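We use cookies to improve your experience. Accept | Manage settings

July | By Ditstead staff

Julberg will change its recycling pickup next month, moving 67 streets on the north side from weekly to every-other-week collection. The town says the new routes will let it retire two older trucks.

Homes in Millet keep their current schedule. Residents in Jultatby will get a second bin -- free of charge -- if they ask for one before the switch.
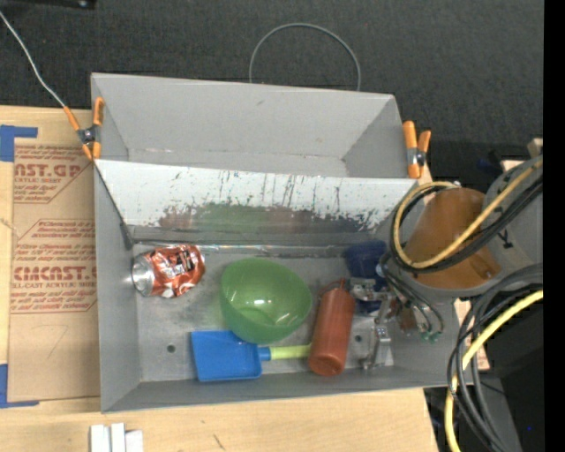 Bins should be at the curb by 6 a.m. Glass still has to go to the drop-off site on the Millet road, where hours stay the same. New route maps will be mailed to every address in town.

Sign up for our morning newsletter.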